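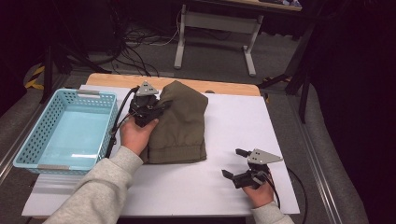 I have four hoodies and I used to hang every one of them, which is how you end up with those pointy shoulder bumps. So January was the month I learned to fold! My sister in Lesenville swears by a plain rectangle, sleeves in first and then the bottom up, and I've come around to it. The olive green one still bunches up near the top and gets all creased, but look at that ribbed hem lying along the bottom edge - I'm pretty proud of that part. The light blue basket is next. Two stacks should fit in there if I don't get sloppy, and then it can slide under the bed with the sweaters (I measured, mostly). Jeans are going to have to wait until Monday.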